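October, late, kitchen light on, the actual kitchen

Spent the day on the Jellasier rule book again. It now has 17 rules for how an arm should behave in a simulated kitchen, and I wrote most of them, so I can't even complain in the right direction.

Rule 4 was today's job. "The gripper shall be open before approach and shall stay open until the target is confirmed." I put it in last spring after reading a log in which the fingers arrived shut and knocked politely on a drawer for 300 steps. It seemed like the sort of thing you shouldn't have to write down. Most of the book is like that. Went through wrist views all morning with the rule taped to the monitor.

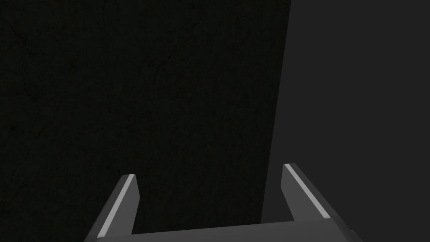 Tzanetos wrote back before lunch that an open gripper is a posture and a rule ought to be about a distance, and would I please say how far from what. Fair. Annoying, but fair. I had written "approach" three times without saying where approach begins. By my wording an arm could be in violation from across the room, or from the moment it's switched on. I spent an hour on a definition and ended up with one that needs two more definitions. Those will be rules 18 and 19 if I'm not careful.

The Gokmont standard handles this with a diagram. Ours has a diagram too, but it's of the old kitchen and the drawers are on the wrong side.

Afternoon: whole-robot views, for the section on keeping the idle arm out of the way. The draft says the idle arm "should rest in a neutral position." Neutral to whom? I crossed it out, wrote "clear of the work surface," and then looked at how much marble there is to be clear of.
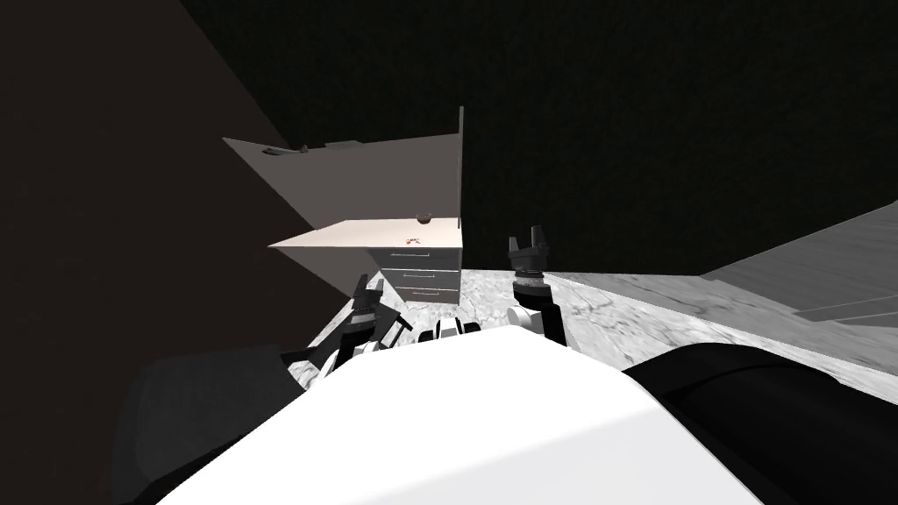 *Rule 9, revised draft. 3 min read.*

That label is generated by the Grelley site, which puts one on every page, including the page that says "This page intentionally left blank." Three minutes is generous. The revised rule 9 is a single sentence with a footnote, and the footnote is where all the permission is.

Still undecided whether "clear" means above the marble or away from it altogether. With two arms and one counter, someone is always going to be over it. I've left a comment in the margin asking for opinions, which I already regret.

Must remember to fix the diagram. Also out of dish soap.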